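Up at six and did the budget at the kitchen table before anyone could ring. We have 4,000 left to spend before the end of December and it will not carry over. Gyula Bárány wants a third arm. I want spare grippers and a proper cover for the cable runs. We have been going round this for a fortnight.

Tornivcombe sent their quote overnight. One gripper is 584, or 648 with the longer lead and the bracket. The shorter lead would save a bit but I have seen how much slack we use when the arm reaches to the back of the table, so it will have to be the 648. Two of those, then. I asked Bundgaard for a price as well and got an automatic reply saying they are shut for stocktaking.

Got to the workshop by half nine. Tamás Fülöp was in already and had the table laid out for sorting, mostly soft and awkward things this time, straps and wrappers. I stood there with the list and went along the rail writing down what we would need two of.

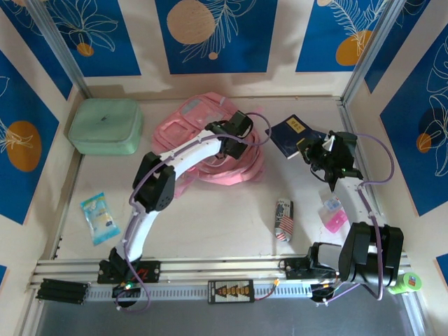 Both arms on the rail, pink straps at the back.

The cables are what bother me. They loop out a long way from the arms and I would like clips on them before we buy anything else. Tamás says clips are pennies and I should stop putting them on the big list. Fair enough — they are on the small list now, with tape and a second battery pack.

Gyula rang at lunch about the third arm. I told him the arm alone would leave us nothing for a gripper to go on the end of it, and the rail would have to be longer, and so would the table. He said to put 1,000 aside and ask again in spring. I wrote it down but I have not agreed to it. If the 1,000 stays put, that leaves 3,000 less the two grippers, and I still have no figure for the rail.

Soup from the Costa by the station, not very hot. Wrote to Pirkitico in the afternoon to ask if they would hold last year's price on motors. No answer by five.

Must find the old invoice for the blue wall panels. I think it is in the green folder at home — looked after supper and it was not in the first half.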